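Zendonura Cord and Carton Sorting Set
Data card, revised 27th September

Summary

The Zendonura set documents the sorting and boxing of power cords at a workbench. It was prepared by the Tulen packing group for use by teams that study storage, kitting, and the handling of soft or tangled items. The set contains 190 sessions recorded at 2 sites, Bakilana and Rultuvia. Each session covers one work period of up to 34 minutes.

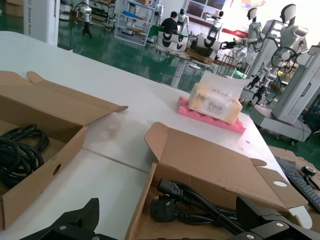 Bench layout was left to the staff at each site, and only the cartons were specified. They are plain brown cardboard, used open, with the flaps left attached. Other articles were permitted on the bench during a session and were not cleared beforehand. A pack of facial tissues resting on a pink foam pad, for instance, is labeled under "bystander items," as is a keyboard. Users who need an uncluttered background should filter on this label.

Contents and labels

Cords are labeled by end type where the end can be seen. Plug ends are recorded by number of pins. Appliance ends are recorded as "connector" without further detail. A cord with neither end in view is labeled "cord, ends hidden." Cord length was not measured.

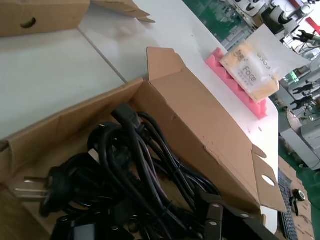 Tangled bundles are treated as a single item until the cords are separated. Annotators were instructed not to estimate how many cords a bundle holds. Where a plug points clear of the loops, as with the two-prong one at the side of this black bundle, it receives its own label and is linked to the bundle. A connector partly hidden among the loops is labeled in the same way and marked "occluded."

Known limitations

Black cords are heavily represented. Labels for 22 sessions were completed in January under an earlier scheme that did not separate plugs from connectors; these are marked "v1" in the index.

Contact

Corrections should be addressed to Crescencio Tejada, Tulen packing group, with the session number in the subject line.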